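Woke at ten to six with the word "backlash" in my head and knew it would be that sort of day. The kitchen arm has been drooping since last night. It goes out to where it's told, stops, and then sinks, like a man lowering himself into a cold bath. It's only a small sink but enough to miss things by.

November is a poor month for this. The back room is cold until lunch and cold grease behaves like toffee. I ran the warm-up loop while the kettle boiled, 20 slow swings each way, and listened with my head on one side. The shoulder was quiet. The elbow was quiet. The wrist made a small tick on the way down and none on the way up, which I wrote on my hand, the notebook being under the toast.

Naa Odoi rang at half past eight to ask whether I had checked the bolts. I said of course I had checked the bolts. I then put the phone down and checked the bolts. Two of the four on the wrist flange turned under my fingers, no spanner needed. I didn't ring her back.

So, off with the power, arm propped on the old cushion, gripper off. The mounting plate is one of the Kwofie ones and has a dowel pin that is meant to stop it going on crooked. The pin was there. It was also bent, so for all I know the thing has been going on crooked since the summer, and I have been correcting for it in the software and feeling clever. Knocked it out with a punch and the small hammer. Found the spares in the tin marked FUSES. Found the fuses too, in the same tin, so at least the label is half right.

Cleaned both faces with a rag until the rag stopped coming away grey. New pin in, plate on, bolts done up crosswise with a drop of thread lock each. The tube says to leave it 20 minutes. I left it 11, got cross with myself, and made tea to use up the rest.

Cables next. The tie nearest the wrist had slipped down and was letting the whole loop drag when the arm reached forwards. I cut it off and put on one of the wide cloth straps instead, with enough slack for a full turn. Ebenezer Arthur does his so tight they sing. He has also replaced two this year, a fact I have been saving up.

Then the pads. The finger pads are the soft sort from Tirport and they had gone shiny, as they do, and shiny pads won't hold a lid. You can roughen them once with fine paper and get a bit more life out of them. I had already done it once. Fitted the new pair, which came out of the packet smelling of wellingtons, and wiped them with spirit to get the moulding powder off. Reset the grip force to the low setting and let it squeeze my thumb as a test. Thumb fine.

After that it was all teaching points, and teaching points eat a day. Change the tool by a hair and every saved position is off by that hair, and there are 53 of them. I did the home position and the ones over the table, checked each at crawling speed, and left the ones by the window for tomorrow. My finger was on the stop button for so long that it kept the shape of it through supper.

Lids are the fussy part. I gave the lid points an extra pass each and brought the speed down again, and put the height limit back where it was before I started being clever in the summer.
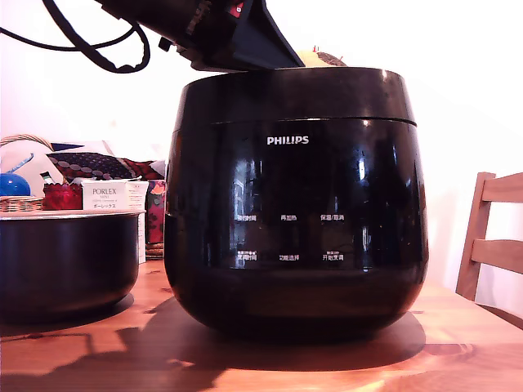
Does the arm need setting up again every time the gripper comes off? The saved points want checking every time, yes, but if the pin is straight and the faces are clean it should go back close enough that a slow run through them will do.

I wrote that out on a card and stuck it above the bench, for my own benefit, as I'm the one who will ask.

The hour counter says 300 since the last proper grease, so that's next, and I'm out of grease. Ordered a tube from Alico and then, in a fit of virtue, a second dowel pin to replace the one I'd used. Washed my hands three times and the butter still tasted of spirit.

Rang Naa Odoi at nine and told her the bolts had been loose. She said, "Mm."

Recent entries
The drive to Gronetbridge for one belt
Ebenezer Arthur borrows the good spanner
A tin marked FUSES
What the tick was (it was the fan)
Oiling the door instead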